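Úna Mac Giolla has run the bench work at Hegarty for six years. Before that she was at Vuver, where the packing area was laid out by the same people who laid out the warehouse, and where, in her words, "the benches were treated as shelving you could stand at." Most of what she has changed since concerns surfaces: their height, their colour, and what is allowed to stay on them overnight.

The benches at the Firow site are now a single matte grey. The earlier tops were a mix of white and timber grain, bought in three lots. "White shows dirt but it glares under the overheads, and small pale parts vanish on it," Mac Giolla says. "Grain is worse. You get a pattern under every item and the eye has to sort one from the other. Grey was the compromise. Dark items read on it and light items read on it, and the labels do too."

The change was made in August, one bay at a time. Missed items in outgoing cartons had been running at 70 a month. The count for the first full month on the new tops was 60. Mac Giolla does not put the whole difference down to colour. The lighting was lowered in the same period, and the packing list went from two columns to one.

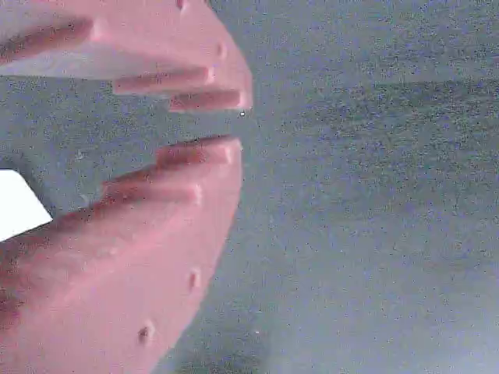
Bench Practice Group, Hegarty (Firow site)

Asked about overnight storage, she is brief. "Nothing stays. Tape guns go on the hook, offcuts in the bin, unfinished cartons on the trolley with the list taped to the flap." The rule met some resistance from the afternoon shift, who used to leave half-packed orders in place for the morning. It was relaxed for a fortnight and then reinstated.

Cathal Ní Bhriain, who keeps the site's stock records, sat in for part of the conversation. Ní Bhriain's concern is with small parts. There are 293 lines classed as small, and the bins for them came from Kemer in two depths. "The deep ones look efficient on paper," Ní Bhriain says. "You lose the bottom layer. We went shallow wherever the holding was under 200 pieces."

Bench height was set by trial. The tops were raised in 20 mm steps until complaints came from the shorter packers, then dropped by one step. Mac Giolla would prefer adjustable legs and has asked for them in the next budget.

The benches are wiped down every Wednesday before the first truck.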